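Reference > Food trades > Dairy distribution > Bottle deposit

We use cookies to remember your settings. Accept | Manage

A bottle deposit is a refundable sum charged on each returnable milk bottle. In the Givberg scheme it is credited when the empty is scanned at the depot – the doorstep collection itself is not recorded.
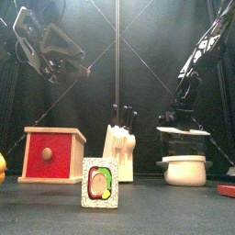

According to Agathe Poulain, the deposit should be shown apart from the price of the milk, as customers otherwise query the credit.

Rounds of under 200 households often keep a paper ledger. Deposits unclaimed after 2 years are written off.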